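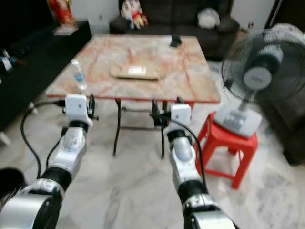
PRESS RELEASE – for immediate use

Femunier launches Mandura, a dating site for people who want to say what they're after on day one

New service opens to members in September. Sign-up list open now.

Femunier, the company behind the Trumutmont singles weekends, is launching a dating site. It's called Mandura. Main idea is simple: every member picks what they are looking for before they can send a single message, and everyone else can see it. Something casual, something serious, company for the cinema, an open relationship, not sure yet. All fine. You just have to say.

The choice sits at the top of the profile, above the photo. It can be changed whenever you like, but anyone you are already talking to gets a short note telling them it has changed. Testers asked for that one more than anything else.

Why now

Femunier has run singles weekends at Trumutmont for 16 years. Walks, a quiz, a long dinner, bar till late. At the end of each weekend guests fill in a form, and the same complaint comes back again and again – weeks of chatting online with someone, then a first date, then finding out in the first ten minutes that the two of them wanted completely different things. Nobody's fault as such. But a lot of wasted evenings, and quite a few hurt feelings.

So last year the company tried it out. A trial version of the site ran over the winter with 1515 members, all of them past guests or friends of past guests. Most already used at least one other app. Roughly 50 of them also came in for longer chats with the team about what worked and what was annoying. Plenty was annoying. The first message filter has been scrapped completely, and the sign-up questions are now a good deal shorter then they were.

How it works

Members join, pick what they're looking for, write a few lines and add photos. There is no swiping. Mandura shows a small set of profiles each evening at 7pm and that's it till the next day. Members who would rather search for themselves can do so, by area, age and what the other person has said they want.

Couples who date together can have a joint profile, clearly marked. People in open relationships can say so and won't be shown to anyone who has asked not to see them. Same goes the other way round.

Conversations close after 2 weeks if nobody has written anything. Either side can open them again. The trial group was split on this, some hated it, but it stays for launch and will be looked at again after Christmas.

Safety

Every profile is checked by a person on the Mandura team before it goes live. Members can block and report from any screen, and reports are read the same day. There's a page of plain advice on first meetings – somewhere public, tell a friend, sort your own way home – written with Nic Aodha, the relationship counselling practice. Nic Aodha will also answer members' questions in a monthly column on the site. First topics: how to tell someone you only want something casual without being unkind about it, and what to do when one of you changes their mind.

Photos can't be sent in messages until both people have agreed to it. No exceptions, paying or not.

Cost

Joining is free, and so is replying to messages. A paid membership will be offered for people who want to use the full search and start as many conversations as they like. Prices to be confirmed nearer the time. No auto-renewal in the first month. Trial members keep there accounts and get full membership at no charge until the end of the year.

The Trumutmont weekends carry on as normal and aren't part of the membership. Mandura members will be able to book from the site though, and there will be one weekend in the autumn for members only. Places limited, details to follow.

About Femunier

Femunier runs social weekends, supper clubs and walking breaks for single adults. Mandura is its first online service.

Notes for editors

Mandura is for over-18s only.
Screenshots and logo available on request from the Femunier press desk.
Trial accounts for reviewers can be set up from August, please allow a few working days.
Interviews with trial members may be possible, first names only.

ENDS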